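Building a Series Wardrobe Across the Full Size Range

By Relu Radu
June

The wardrobe department on the hospital drama Skidlow finished its second season with 1593 garments in the inventory. Of those, 856 were worn on camera. The remainder were duplicates, alternates, and pieces bought for fittings and never approved.

Those numbers are ordinary for a show of its size. What sets the department apart is how the clothes are made to fit. The regular cast covers a wide range of sizes, and the producers asked at the outset that no performer be dressed from a separate, smaller pool of options. In practice this changed the purchasing, the patterns, and the fitting schedule.

Most television wardrobe is bought at retail and altered. A garment can be taken in at the side seams by a fair amount before the pockets and darts start to drift out of place. It can be let out only as far as the seam allowance permits, and on store-bought clothing that allowance is small. Performers at the upper end of the range therefore tend to get fewer choices, looser cuts, and darker colors. Viewers may read this as a decision about the character. Often it was a decision about stock.

Skidlow handled the problem by drafting its own base patterns. Clurnitz, the workroom that holds the contract, took 43 measurements from each series regular, including several that a standard chart leaves out: upper arm while bent, seated hip, and the distance from shoulder point to bust point on each side. A base pattern was cut in muslin, fitted twice, and transferred to card. Each new blouse, jacket, or dress starts from that card.

The scrubs were the most difficult item. Commercial scrubs are graded up from a single middle size, so the neckline widens along with the chest. On a large frame the V drops too low and the shoulder seam falls onto the arm. The Clurnitz version holds the neck opening nearly constant and adds width below the armhole. The fabric is a cotton blend from Barua, chosen for its weight and for the way it takes repeated washing.

Fittings are held on Sunday, when the stages are dark. Each one includes a seated check, a reach check, and a check with the microphone pack in place. The pack is commonly worn at the small of the back, where it pulls a fitted dress out of line. The workroom now sews a flat pocket into the lining of every dress, at a height marked on the performer's card.
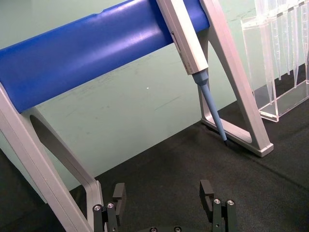 Color is settled last, in a camera test against the furniture and props of each set. Skin tone comes first, then the wall paint, then whatever will sit close to the actor in a medium shot. For laboratory episodes that means bench equipment, and its colors have to be treated as fixed. A pipette stand with a thick royal-blue crossbar and pale gray aluminum legs will compete with a blouse in a similar blue, and the satin finish on the legs can make a cool gray jacket look flat. The department's notes call for rust, cream, or deep green in such cases. The same swatches are pulled for every performer, and the fabric is ordered in enough yardage to cut any size on the card rack.

Cost is the usual objection. The base patterns took up a large share of the first season's wardrobe budget. Alterations in the second season ran well below the original estimate, and fewer rejected garments went back to the stores. The company drama Fesier, which shoots on the neighboring stage, has since asked Clurnitz to draft cards for its own leads.

The third-season fittings start with the guest cast. Guest performers are usually booked only days ahead, so they will be measured from a shorter form, with the muslin stage left out.

Related
How a Camera Test Changes a Costume
Inside the Workroom: Grading Patterns by Hand
Hiding the Microphone Pack in Fitted Clothes
What Happens to Wardrobe After a Series Ends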